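# Waste Heat from a Small Server Room: Can It Warm a Greenhouse?

Project report, Environmental Technology course, Tarkora
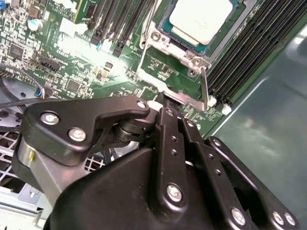
The idea for this project came in March, when our class visited the town greenhouse in Zirkden. The heating bill there is high, and next door is a small office building of the company Helter with its own server room. The warm air from this room is blown outside all year. I wanted to know if the greenhouse could use it.

## Method

I borrowed two temperature loggers from the school. One was placed at the exhaust grille of the server room and the other in the middle of the greenhouse, between the tomato beds. They recorded for 49 days. I also read the gas meter of the greenhouse every morning at eight, except for 7 days when the building was locked.

The floor area of the greenhouse is 230 square meters. The glass is single and old – on the north side several panes do not close well.

## Results

The exhaust air was warm and very even, also at night. This was a surprise for me, because I expected that it would fall when the office is closed. The greenhouse temperature changed much more and followed the weather outside.

On cold nights the available heat would cover only a part of the need. On mild nights it would be almost enough, if the duct is short and well insulated. The supplier Villanueva gave me a price of 340 for the insulated duct, without the fan and without the work.

## Problems

I did not measure the air flow myself. I used the value printed on the fan, and the real flow can be lower when the filter is dirty. The humidity was also not studied. Very dry air may be bad for young plants.

## Next steps

The loose panes should be repaired first. After that, the measurement should be repeated in winter, with an air flow meter at the grille.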